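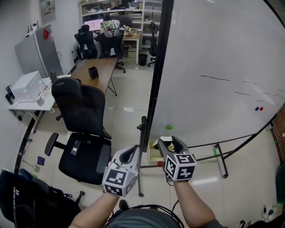

How to budget for a pair of hand-held grippers

I bought our first set in November and got the money side wrong, so let me save you some grief. We're a small shop in Clulville, and my whole budget was $800.

Start with the pair itself. You need 2, one for each hand, and plenty of sellers list the price for a single one (I fell for it!). The Metetti set I picked was $500 for both.

Next, price the small stuff before you order anything. Cables, marker cubes, spare fingers — put them all on one sheet. Irach sells a spares kit for $99, and I'd get it with the first order so you only pay shipping once. Soft fingers wear, and waiting on a replacement is no fun.

Then ask for the lead time in writing. Biwott quoted me a slightly lower price but couldn't give me a ship date, so I passed.

Keep whatever's left for mistakes. Mine went on longer cables, which I ordered on a Sunday night after measuring the room properly for the first time. Measure with your arms stretched out, and add slack for turning around.

Last thing: check that the fingers are sold separately before you pay.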